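13 August 2025

Day two of living with the new Vimham record and I've now played it five times all the way through, which is more than I managed with their last one in a whole year. I want to get some of this down before I get used to it and stop noticing things.

It arrived yesterday in a squashed parcel but the vinyl was fine, thank goodness. Only 500 pressed, and mine is in the lower half of the run, which means nothing at all and pleases me a lot. I'd told myself I would wait until the evening and listen properly, with the lights down and the phone in another room. I lasted until I'd got my shoes off.

So, first thoughts. It's called Curka, after the river in the songs (or the drowned village, depends which lyric you believe), and it's one long story told over two sides. I was a bit nervous about that. Concept albums and I have a patchy history, I get cross when there's thunder and a man reading from a diary between the tracks. There is thunder on this one, I'm sorry to say, but only at the start of side B and it's mixed low enough that I took it for a lorry the first time.

The guitars are so much heavier than before! They've dropped the tuning and let the bass come right up, and the drums sound like drums in a room again instead of somebody hitting a biscuit tin. The opener takes ages to get going, a long hum with the choir coming in underneath, and then the riff lands and I laughed out loud in my own kitchen. Second song is the weak one. It's got the catchy chorus so I expect it'll be the one they play everywhere, and by the end of the tour I'll probably love it, but for now I wander off and fill the kettle.

Then there's the slow one that closes side A, the flood song. I've had to stop and sit down for it every single time. No growling until the very last verse, just that cracked low voice and an organ, and when the growl does come it's so quiet you feel it more than hear it. I don't know how you do that with a throat.

Side B is messier. Too many ideas, a folk dance bit that goes on too long, a brilliant solo that fades out exactly when I want it to carry on (why would you fade that??). But the last track picks up the hum from the beginning and I turned straight back to side A without thinking about it. I need to try it on headphones. I also need to look up half the lyrics, the booklet is printed in dark grey on black and my eyes are not what they were.

Good news on the gig front too. They're playing the Ofori in September, with Akar supporting, and they say they'll do the whole album in order. The Ofori only holds 600 so I booked the minute I saw it, didn't even check whether I was free. I saw Akar there a few years back and they were so loud my fillings hummed, so earplugs this time, and flat shoes, and I'm standing by the left-hand pillar where you can lean.

Must remember to buy a new stylus before the weekend. The old one is getting fuzzy on the cymbals and this record deserves better. Posting this on the blog as usual and then it's one more go at side A before bed.

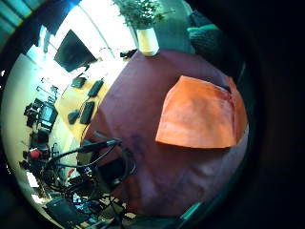 Ofori_Regular: You're wrong about the second song, it's the best thing on there and the bass line alone is worth the money. Completely with you on that fade-out though. I've got the CD and it does exactly the same thing, I was hoping the vinyl might have a longer version. See you by the pillar.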